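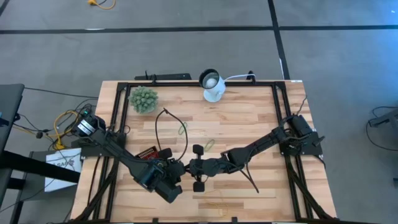

Two arms, a cup, a small plant and a couple of rubber bands.

Can a robot do my end-of-day cleanup yet?
Posted by Heiðrún Kárason, Jul 8, 2024, in Shop & Garage

I run a small packing bench for Butia, which sells seed kits by mail out of a unit in Witwood. Every kit gets a rubber band. By closing time a good share of the bands have left the kits and taken up residence on the bench, under the tape gun, and in my coffee. Last month we shipped 342 kits and I believe I picked up every band twice.

My brother-in-law keeps sending me clips of robots folding shirts and says I should "just get the arms." I have seen the clips. The shirt is always the same shirt. What I want is much duller: pick up the bands, put them in the tin, leave the plant alone. I could talk the boss into spending $3000 if it meant I never did this again. Is that a real thing in 2024 or am I going to own a very expensive coat rack?

Also open to hearing about home uses. My dishwasher needs unloading and my teenager has declined the position.

tin_snips_terry

Coat rack.

OK, longer version. I maintain pick-and-place machines for a living and they are wonderful as long as every part shows up in the same spot facing the same way. A rubber band has no same way. Drop it and it lands as an oval, drop it again and it's a figure eight, and once it's lying flat there is hardly anything to grab. You do it with a fingernail without thinking. Two hard fingers have to come down almost to the wood and close on something barely thicker than a business card, and if they come down a little too far they're pushing on your bench.

Color doesn't help either. Tan band on a tan bench, I can't find those myself. 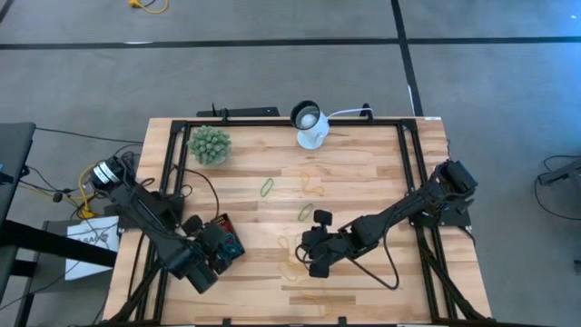 How much supervision does a pair of arms need for a job like this?

Plan on a person staying close by the whole time, with a hand near the stop button, at least until you've watched it do your exact job on your exact bench for a good few weeks.

Which brings me to your budget. There are hobby arms you could buy for that money. Then you need somewhere to bolt them, something for them to see with, and a person willing to spend their evenings on it. You'd be swapping a few minutes of picking up bands for a second job with worse hours. I say this as a man with a second job with worse hours.

Leave the tin where it is and buy a bench brush.

marlo (the quiet one)

Terry's right about buying one now but I think he's too gloomy about the rest. The newer way of doing it is that somebody steers the arms through the chore over and over, and the software learns from the recordings. I got to try steering a pair at an open day in June. It took me 59 seconds to get one band into a bowl. My second try took longer. I was sweating, and I had been told this was the easy one.

So the machines do get better at floppy things, slowly, and I'd trust one with a bowl of bands long before I'd trust it with a wine glass. The trouble is the mess. It might be fine with two bands on a clear surface, then you give it a heap of them, in several colors, with a basket and a potted plant to work around and people standing about in the background, and it's a different chore as far as the software is concerned. That's most benches on most afternoons.

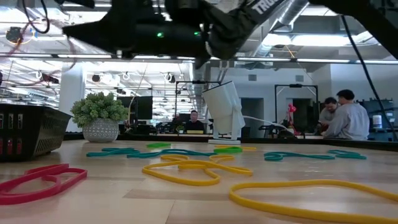

What I'd do in the meantime

Put a lip on the front edge of the bench. Half-round trim is fine.

Order bands in one loud color. We went to red on a pale top at my last place and finding them stopped being a hobby.

Hang a hopper over the packing spot so only a handful are out at once. Nerico makes a plastic one, and so does Hviid, and the Nerico is easier to refill.

For the dishwasher I've got nothing. A friend did try an arm on his cutlery basket. He has over 100 videos of it and still eats with a spoon from the drying rack.

Heiðrún Kárason

Thanks both. Going with the trim and the red bands. I've told my brother-in-law the arms are on back order. Terry, which bench brush? Mine sheds, so now I'm picking up bristles too.

tin_snips_terry

Horsehair. Not the cheap one.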